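Mitarbeiter/in für Immobilienvermittlung und Inseratspflege (m/w/d)
Standort Bollholm, Teilzeit oder Vollzeit

Plurnham Immobilien vermittelt Häuser, Eigentumswohnungen und Baugrundstücke in Bollholm und in den umliegenden Gemeinden. Wir sind ein kleines Büro mit vielen Stammkunden, und viele von unseren Eigentümern kennen wir schon seit dem ersten Verkauf. Für unser Team suchen wir ab August eine Person, die gern mit Menschen spricht und zugleich sorgfältig mit Daten arbeitet.

Ihre Aufgaben

Sie nehmen neue Objekte auf, prüfen die Unterlagen (Grundbuchauszug, Energieausweis, Grundrisse, Teilungserklärung) und bereiten daraus das Exposé vor. Sie schreiben die Texte für die Inserate und halten diese aktuell, auch nach einer Preisänderung oder einer Reservierung. Sie beantworten Anfragen per Telefon und E-Mail, vereinbaren die Besichtigungen und führen nach der Einarbeitung auch selbst Besichtigungen durch. Am Samstag haben wir oft Termine mit Interessenten, die unter der Woche nicht kommen können. Diese Samstage verteilen wir im Team, und sie werden mit freien Stunden ausgeglichen.

Ein Teil der Stelle betrifft unsere Objektdatenbank Nunura. Die älteren Einträge sind leider nicht einheitlich. Bei manchen fehlt die Wohnfläche, bei anderen steht die Lage nur als Stichwort. Ihre Kollegin Oranuch Khamphan betreut die Datenbank und wird Sie in den ersten Wochen begleiten.

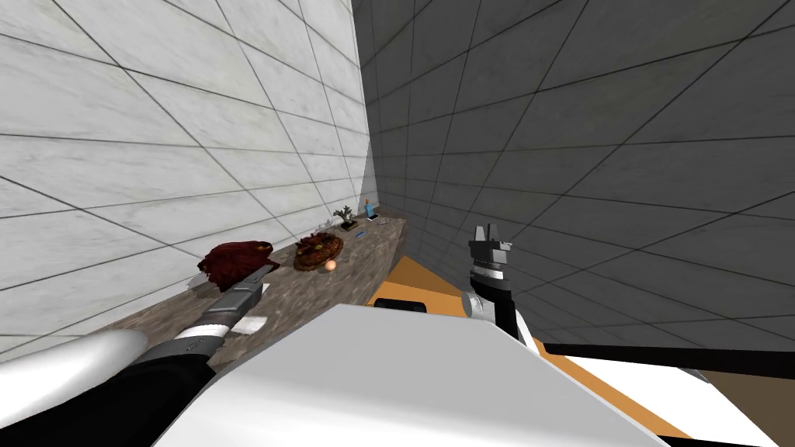
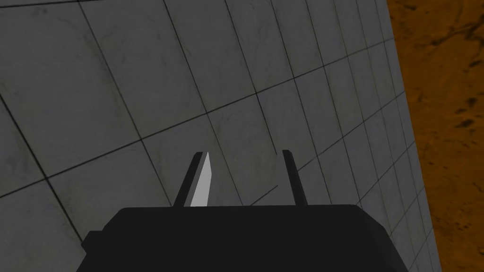
Computergenerierte Ansichten

Was wir uns wünschen

Eine abgeschlossene kaufmännische Ausbildung, am liebsten in der Immobilienwirtschaft. Auch Bewerbungen aus dem Hotelfach, aus der Bank oder aus der Verwaltung lesen wir gern. Sie schreiben sicheres Deutsch. Ein Akzent stört uns nicht, im Büro werden mehrere Sprachen gesprochen, und für Spanisch oder Thai finden Sie immer jemanden zum Üben. Der Führerschein Klasse B ist notwendig, denn einige Ortsteile sind mit dem Bus nur schwer zu erreichen. Kenntnisse im Mietrecht sind ein Vorteil, jedoch keine Bedingung.

Was wir bieten

Einen unbefristeten Vertrag, wahlweise in Vollzeit oder an vier Tagen pro Woche. Das Gehalt richtet sich nach Ihrer Erfahrung und wird im ersten Gespräch offen genannt. Dazu kommt eine Beteiligung an den Abschlüssen, bei denen Sie mitgewirkt haben. Für Weiterbildungen steht Ihnen pro Jahr ein Budget von 2.000 Euro zur Verfügung, das Sie in Absprache mit der Büroleitung verwenden. Für die Außentermine gibt es einen Dienstwagen. Zwei Tage pro Woche können Sie nach der Probezeit von zu Hause arbeiten, sofern keine Besichtigungen geplant sind.

Ihre Bewerbung

Bitte senden Sie uns einen Lebenslauf, die wichtigsten Zeugnisse und ein kurzes Anschreiben, gern in einer einzigen PDF-Datei. Ein Foto ist nicht erforderlich. Teilen Sie uns bitte auch mit, ab wann Sie beginnen können und welche Arbeitszeit Sie sich vorstellen. Fragen zur Stelle beantwortet Ihnen Duván Escobar, Büroleitung, am besten telefonisch am Vormittag. Für Fragen zum Vertrag und zu ausländischen Abschlüssen ist Rocío Zapata zuständig.

Die Gespräche finden in unserem Büro in Bollholm statt, auf Wunsch auch per Video. Die Fahrtkosten übernehmen wir nach vorheriger Absprache. Bewerbungen von Personalvermittlungen können wir nicht berücksichtigen.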